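カテゴリー:研究論文/ロボット工学・ヒューマンロボットインタラクション

4.3 受け渡し動作における誤解放の分析

本節では、シミュレーション環境で実施した物品受け渡し試験のうち、失敗と判定された試行について述べる。試験は全部で2,782回である。対象物の把持に至らなかった試行は4.2節で扱ったので、ここには含めない。対象とするのは、把持が成立した後、人の手が対象物を受け取る前にグリッパが開いた試行、すなわち誤解放である。

誤解放は166回記録された。対象物の種類別に見ると、細長い筆記具に集中しており、箱形の対象物ではほとんど起きていない。当初、われわれは把持力の不足による滑落を疑った。しかし接触力のログを確認したところ、解放の直前まで指先の法線力は設定範囲に収まっていた。グリッパは滑って落としたのではなく、制御器の指令によって開いていた。

解放の判定には二つの条件を用いている。第一は手首部の力覚値の変化で、受け手が対象物を引いたときに生じる上向きまたは横向きの力を検出する。第二は手の近接で、推定された指先位置と対象物表面との距離が閾値を下回ることを条件とする。設計上は両者の論理積をとるはずであった。ところが使用した版では、近接条件が一度でも成立すると、その結果が試行の終わりまで保持される実装になっていた。手がいったん近づいて離れた場合でも、第二条件は成立したままとなる。この状態で腕の減速に伴う慣性力が第一条件の閾値を超えると、受け手が触れていないにもかかわらず解放指令が出る。

この不具合を見つけたのはMansourで、ログの時刻を試行ごとに並べ直す作業の途中であった。同じ実装は旧版のMoodley制御モジュールから引き継がれたもので、単体試験では手が離れる場合を扱っていなかったため検出されなかった。

筆記具で発生率が高い理由は二つ考えられる。一つは形状である。軸を立てた姿勢で把持すると重心が指先より上に位置し、停止時の揺れが力覚値に現れやすい。もう一つは手の推定誤差である。指を伸ばした手では、指先の位置が実際よりも対象物側に推定される例が多かった。手のモデルの表面と衝突判定用の簡略形状とのずれが影響したと考えているが、寄与の大きさは分離できていない。

図6に万年筆を用いた条件の配置を示す。ペン先を上に向け、軸の下部をグリッパ側に置いた姿勢である。受け手側の指は横方向から接近する。この条件では、ペン先が上方に露出するため、誤解放は単なる落下にとどまらず、受け手の指や手のひらにペン先が当たる事象につながりうる。安全上の評価では、落下後の軌跡が手の近傍を通過した試行を別に集計した。 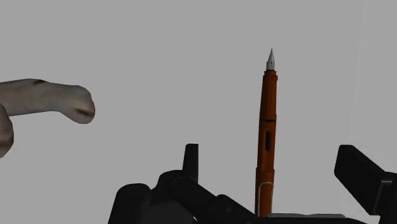 図6 万年筆を用いた受け渡し条件(シミュレーション)

対策として、まず近接条件の保持を廃止し、制御周期ごとに再評価するように改めた。加えて、腕の速度が十分に下がるまで力覚による判定を無効とした。修正後に筆記具のみで957回の追試を行い、誤解放は4回であった。この4回はいずれも、手が対象物のすぐ近くで静止し、その間に力覚値の零点がずれた試行である。零点補正の時機を把持直後から停止直後に移したところ、同じ初期条件では再現しなくなった。

一方、修正によって別の問題が生じた。受け手が引いてもグリッパが開かない、いわゆる解放遅れである。特に引く力が弱い場合、判定が無効の間に引き動作が終わってしまう。Kurianは無効期間を固定値とせず、関節加速度から慣性力を推定して差し引く方法を提案している。予備試験では約708回の試行で遅れが短縮する傾向を得たが、推定誤差が大きい姿勢があり、本稿の結果には含めていない。

以上の結果はシミュレーションに基づくものである。接触モデルは指の柔らかさを簡略化しており、実際の人の手では引き力の立ち上がりがより緩やかになる可能性がある。Dostemitzの実機では、先端を丸めた模擬ペンを使って同じ手順を確認する予定である。実機での人との試験は、非常停止の応答時間の測定が終わるまで行わない。

関連する論文
・Lamrani, Mazurek「把持解放判定における力覚零点ずれの影響」
・Sastry, Kurian「Usturineを用いた手指接近動作の生成」
・Mansour「受け渡し試験ログの時刻整合手法」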